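Monday, a little after nine at night

Back at the folding. I said in my last entry that I would give this two more weeks before deciding what I think of it, and I can already feel myself deciding early.

The count on the Skideo page says 331 accepted. The target for this batch is 1000. I had it in my head that I was further along than that, and then I remembered that the counter only moves after somebody at their end (or some piece of software at their end) has looked at what I sent in. The number I carry around and the number they carry around have never once agreed.

Jeans tonight. T-shirts were last week and I got fairly quick at T-shirts. Jeans are a different animal. The waistband is thick and wants to slip out sideways, and the legs never lie the way you left them. The instruction sheet says to "fold naturally, as you would at home." At home I fold jeans with ten fingers and one knee, half watching something. With two grippers I have four fingers, all stiff, and I stand there like someone eating peas with salad tongs. What exactly is natural about it? If the machine learns from me it will learn how a person folds laundry when she has been handed tongs. Maybe that's what they want, seeing as the machine will have tongs too. It would be nice if the sheet said so.

The Flelenau training call was no help on this. We were told that variety is good, that mistakes are good, that recovering from mistakes is very good, and then the first thing they rejected of mine was one where I dropped a cuff and picked it up again. Reason given: "hesitation." I wrote back asking how long a person is allowed to hesitate before it stops being recovery. That was in January. I'm still waiting.

I do it on the bed because it's the only surface in the apartment big enough for a full pair laid flat. The sheet asks for "a typical home surface" and I suppose a bed with a flowered sheet on it is as typical as any. It does make me wonder what they're collecting, though. I read a cheerful piece on the Skemum site claiming their system could handle clothing "in any household." How many households went into that? If a few dozen of us are sending in the same beds night after night, then what they have is a machine that knows our beds. Put it in front of an ironing board and see how it gets on.
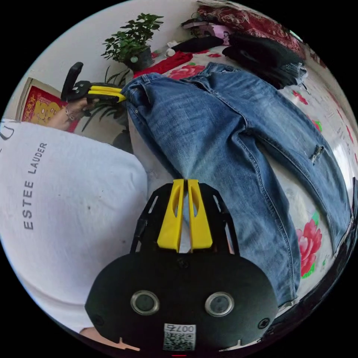
The waistband is where I lose most of them. You have to pinch it firmly enough to drag the whole weight over, and there's no feeling in these things at all. My hand knows it is squeezing a handle. It does not know what is happening at the tips. I end up watching the fingers the entire time, and then I forget what the legs are doing, and by the time I look the fold has gone crooked. The other trouble is that I've started choosing the easy grip. I noticed it tonight somewhere in the second run. There's a way of catching the top edge that works nearly every time, so now I go straight for it, and I must have sent in a long string of folds that are practically the same fold. Good for my acceptance rate. I can't see how it's good for anything else.

I tested this a little, in a spirit of mischief. For 20 tries I made myself pick up the jeans somewhere I wouldn't normally. By a leg, by a pocket, by whatever was closest. They were slow and ugly and several ended up closer to a ball than a fold. I sent them all in anyway. If they come back rejected I'll know that "variety is good" was something people say on calls. If they're accepted I'll have to think a bit better of the whole business, and I'm prepared to do that, though I'd rather not have to do it this week.

My wrists are sore. The handles were made for somebody with bigger hands than mine. After 60 folds I stop, that's my rule now, since the night I did almost twice that and couldn't open a jar the next morning. Tonight I stopped at the 60 and was glad to. The pay comes per accepted fold and so the crooked ones are my own time, which I resent more on some nights than others.

I keep going back and forth on whether any of this will come to something. The people at Morsy, who run the payments and seem to be the only ones who answer mail, are sure that it will. They wrote that every example helps. Does it, though? I can think of plenty of examples that wouldn't have helped me learn anything. Nobody would teach a child to fold by showing her a thousand pairs of trousers and never once saying what was wrong with any of them. You'd show her two or three and then let her make a mess of the fourth.

Then again I don't build these things. I fold.

Must remember to charge everything before bed and to put the jeans in with tomorrow's wash, the soft ones as well. Towels are next on the list after this batch. I looked ahead at the sheet and it says "fold naturally" for those too.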